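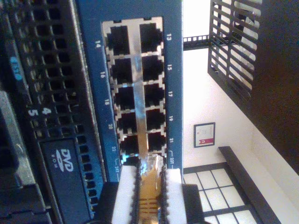

Fendley Public Library to Extend Hours at Two Branches

FENDLEY, October 22, 2026 – The Fendley Public Library will keep its Serkura Street and Mill Road branches open until 9 p.m. on weekdays starting next month. Both now close at 6 p.m.

Almost 500 cardholders asked for later hours in a survey held in June. Study rooms, printing and public internet access will be available until closing.

"Many people get off work after we lock up," said library director Crescencio Cifuentes. Weekend hours stay the same.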